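Kitchen Benchtop Materials and Cleaning Time in Shared Student Housing
Project report, second-year Building Materials
Lutavar Polytechnic

1. Background

Ornham has a large stock of shared rental houses within walking distance of campus, most of them refitted in the past decade. Landlords choose benchtops mainly on purchase price. Tenants then clean them for the length of the lease, and the cost of that labour does not appear in any comparison we could find. This project set out to measure it.

The work was done between March and May. It covers laminate, engineered stone and natural marble. Stainless steel was dropped early, as only one house on Kerslake Street had it and the owner declined access.

2. Method

We surveyed 47 kitchens. In each, a test area on the bench was marked out with tape and three stains were applied: black tea, turmeric paste and cooking oil. Stains were left for 200 minutes, then removed with warm water, a drop of dish soap and a cotton cloth. Wiping was timed with a phone stopwatch until no residue could be seen under a hand lamp held low to the surface.

Two readings were taken per stain and averaged. Where they differed by more than 20 per cent, a third was taken. Sealed and unsealed marble were recorded separately, relying on the owner's word or, failing that, on a water drop test.

3. Surface appearance

Colour and pattern affect how easily a stain is seen, and so affect when a person stops wiping. A plain white laminate shows tea at once. Veined stone hides it, and the veins themselves can be taken for marks. We therefore noted pattern contrast for each bench on a scale from one (plain) to five (strongly veined or speckled).

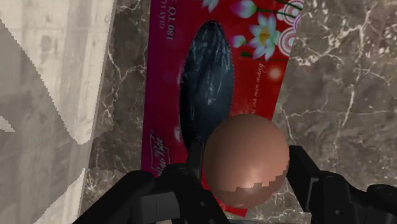
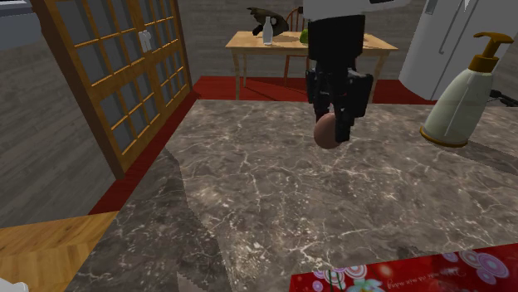 Computer renderings. The second includes a brown-grey marble counter with fine white veins.

4. Results

4.1 Tea and oil
Laminate was quickest for both stains. Engineered stone was slightly slower on oil, although the spread between houses was wider than the gap between materials. Sealed marble performed close to engineered stone. Unsealed marble was slowest in every pairing, and in several kitchens a faint tea ring stayed after the timing limit was reached.

4.2 Turmeric
Turmeric separated the materials more clearly. On older laminate with worn edges the paste settled into the joins and could not be fully removed. These cases were logged at the limit, which understates the true time.

4.3 Cost
For a bench of typical size, the quoted difference between laminate and marble, installed, was $1,575. Resealing was left out – quotes varied too much to be averaged in a useful way.

5. Limitations

Cloths were replaced at each house but the water temperature was not controlled. The surface age was often unknown. Pattern contrast was scored by the same person throughout, so it is consistent but not independent. The share of unsealed marble in the sample is small, and the result for that group should be read as indicative only.

6. Further work

A repeat with acidic stains would be worthwhile, as vinegar and lemon juice etch marble and the damage is not a matter of wiping time. Grout lines behind the bench were also raised by tenants and fall outside the present scope.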